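The Drill Press in the Dining Room

I bought my first drill press from a man in a parking lot in January, which should tell you how the winter was going. It was a Driteck, the benchtop model, 14 inches from post to post of somebody's imagination, and it came with a chuck key on a shoelace. He wanted $159. I offered $100. He said $159 again, more slowly, and I paid it.

I mention this because for the past several months I've been asked by perfectly intelligent people whether they need a drill press, and I've been giving them an answer with a lot of throat-clearing in it. The true answer is that you don't need one until the first time you try to put a straight hole through a piece of hard maple with a hand drill. After that you need one by suppertime.

Chibuzor Onyeka has been repairing used machines in the back half of a former tire shop in Tudau for most of his working life, and he has opinions about the way people shop for these things. They look at the motor. They read the horsepower off the plate like a horoscope. Then they take the machine home and find out that the spindle wobbles like a shopping cart.

"Grab the chuck and shake it," he told me. "If it moves, put your wallet away. I don't care what color they painted it."

I had not shaken the chuck in the parking lot. I shook mine that night, and it moved.

Onyeka charges by the job and will tell you when the job isn't worth doing. Mine, he thought, was worth doing once. He pulled the quill, replaced two bearings, cleaned out something he described as "cheese," and handed the machine back with a bill that came to more than half of what I'd paid for it. It has drilled straight ever since. I have drilled crooked a few times, but that's a different department.

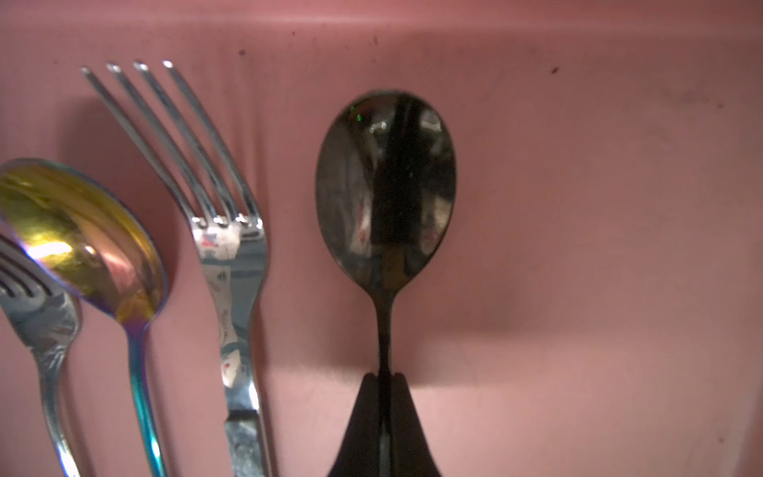 Forks and spoons against pink.

The trouble with a drill press, once it works, is where to put it. Mine spent its first weeks in the dining room, on the sideboard, where it gave dinner a certain courtroom atmosphere. It has a small footprint, as the catalogs like to say, and the catalogs are measuring the foot. They leave out the crank handles, the board you're drilling, and the arc of shavings that reaches as far as the butter.

If you can spare the floor, a floor model is the better machine. The column is longer, the table drops low enough to take a tall workpiece, and the weight keeps it from strolling. I went to look at a Nosent floor model at the showroom on Usman Street and found the price tag turned politely toward the wall. It was $1,978. I turned it back.

For that money you get a very smooth quill, a depth stop that stays where you set it, and a variable speed dial. The dial is the part I envied. On my Driteck, changing speeds means opening the lid and moving a belt between pulleys, a job that takes two minutes and one knuckle. As a result I've done a great deal of drilling at the wrong speed, on the theory that the right speed was too far away. 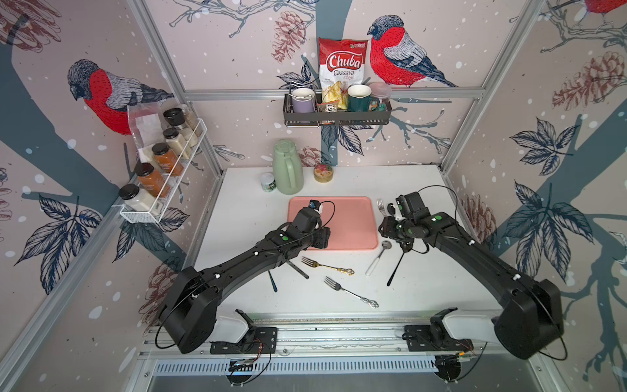
Belts, by the way, are the cheapest improvement you can make to an old machine. The one on mine had sat in one position for so long that it had taken on the shape of the pulleys, and it thumped with every turn. A new link belt quieted it down so thoroughly that I stood there for a moment thinking I'd forgotten to plug it in.

The next cheapest is a proper table. The cast iron one that comes with most benchtop presses is the size of a dinner plate and slotted for clamps you don't own. I bolted a piece of scrap plywood over mine, with a straight board along the back for a fence, and it has been better behaved than anything I've paid for. Onyeka looked it over and said it was ugly and I should leave it alone.

He also made me buy a clamp. I'd been holding small parts down by hand, as nearly everyone does until a bit catches and the part goes around like a propeller. He keeps a flattened steel bracket on a nail by his door, and when customers tell him they have a strong grip, he takes it down and lets them hold it.

The press lives in the garage now, between the water heater and the bicycles. There is still a ring on the sideboard where the base stood, and a bowl of lemons standing on the ring.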